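Urkley Home Food Storage Trial
Progress report to the Verasel Fund, second period
Prepared by Bernadette Doherty

I said in the first report that I doubted this trial would show what the application claimed it would. Halfway through, I still doubt it, though for different reasons.

The application told you that a printed storage guide and one home visit would cut the fruit and vegetables a household throws out. We signed up 35 households in Urkley and the neighbouring streets of Gerna. Of these, 16 have returned a complete set of waste diaries. The rest have returned some weeks and skipped others, and seven have sent us nothing since the start. Withdrawals were supposed to be reported to you as a percentage, but I can't say who has withdrawn and who has simply left the diary in a drawer, so I have not put a percentage on it.

What the diaries say

Households with complete diaries record less waste after the visit than before it. I would ask you not to quote this. The people who fill in a diary every night are the people most likely to take storage advice, and quite possibly the ones who needed it least. They also knew what we were hoping to see. One participant wrote "none!!" on every line for a fortnight, then mentioned at the follow-up that the compost didn't count because it went on the garden.

There is a seasonal problem as well. The first diaries were kept in February, when stone fruit was cheap and going soft on benches all over town. The second set was kept in June. People buy less soft fruit in winter and their kitchens are colder. The Jayasinghe review, which the application leans on heavily, compared like months with like. We didn't, and no amount of adjusting will fix that now.

The guide

We printed 500 copies. The advice on leafy greens and bread seems to be clear enough. The berry page is the one that causes arguments. It tells people to leave berries unwashed, keep them in a single layer where they can, and eat them early. Several participants have told us their mothers rinsed everything in vinegar and they intend to carry on doing so. I have not found good enough evidence in our own results to tell them they are wrong.

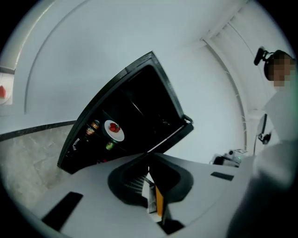
Strawberries on a plate, on a shelf with two jars.

Jars have turned out to be a bigger subject than we planned for. The guide gives them four lines. At home visits people wanted to talk about little else: how long an opened jar keeps, whether a bit of mould on the jam can be scooped off, what the date on the lid is supposed to mean. If the guide is reprinted, this section should be rewritten first. I would drop the page on freezing herbs to make room – I have yet to meet anyone who used it.

Spending

Printing came in under budget and travel went over. The overrun is about $500, all of it fuel and return visits to homes where no one was in. I have held back the money set aside for the launch event, as I don't think we have anything to launch.

What I propose

Keep the trial going until next February so that we have one fair comparison, using only households willing to start a fresh diary. Replace the nightly diary with a single weekly weigh-in of the kitchen caddy. It will miss whatever goes to the chooks, but the diary misses that too.

I would also like your agreement to take the words "proven savings" off the back cover before any more copies go out. The remaining boxes are in the hall cupboard at Gerna and will stay there until I hear from you.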